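Kurzer Thread zum Verkehrsversuch an der Durchgangsstraße in Skemville. Seit Februar gilt dort Tempo 30, und ich werde oft gefragt, was das bringt.

Ausgangslage: Die Straße hat keinen Radweg, der Gehweg ist an der engsten Stelle kaum einen Meter breit. Gezählt wurden 464 Motorräder und Roller in der Morgenspitze, dazu der Lieferverkehr zum Lager von Stostex.

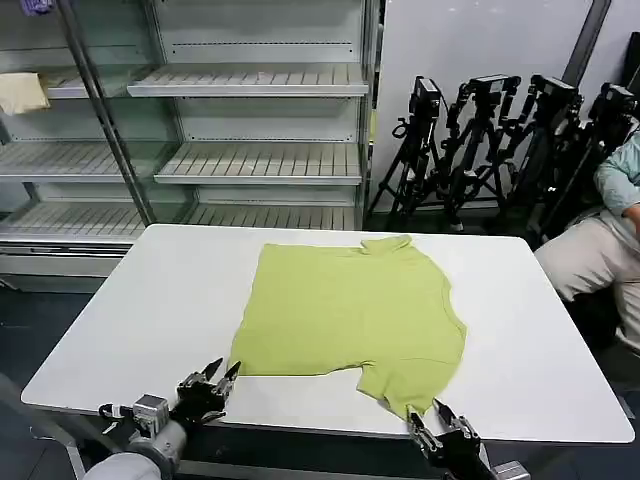
Gilt Tempo 30 auch nachts?

Die Beschränkung gilt rund um die Uhr. Beantragt war sie zuerst nur bis 22 Uhr, aber wechselnde Schilder hält dort kaum jemand ein.

Die Messungen macht das Büro Hako, an 4 Punkten, jeweils in beide Richtungen. Die Geräte hängen an Laternenmasten und erfassen keine Kennzeichen. Bußgelder gibt es daraus also nicht.

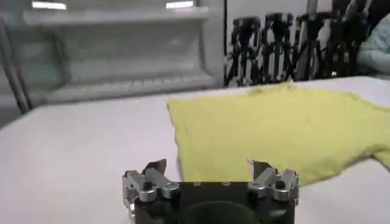 Am Ortseingang ist das Tempo im Schnitt um fast 12 km/h gesunken. Hinter der Kurve beim Imbiss Rungrueang hat sich wenig getan. Die Fahrbahn ist dort breit und gerade, da hilft ein Schild allein nicht viel.

Graham Hebden vom Ortsbeirat hat deshalb eine Mittelinsel vorgeschlagen. Ich halte das für richtig. Der Bus kommt daran vorbei, es fallen aber 13 Parkplätze weg, und darüber wird gestritten.

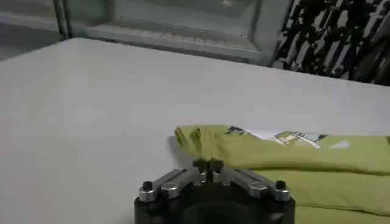

Die Anlieger können ihre Stellungnahme noch bis Freitag im Rathaus abgeben, formlos und schriftlich. Name und Adresse müssen draufstehen.

Den Plan der Mittelinsel kann man im Bauamt ansehen, Zimmer im Erdgeschoss links. Online steht bisher nur die alte Fassung ohne den Zebrastreifen.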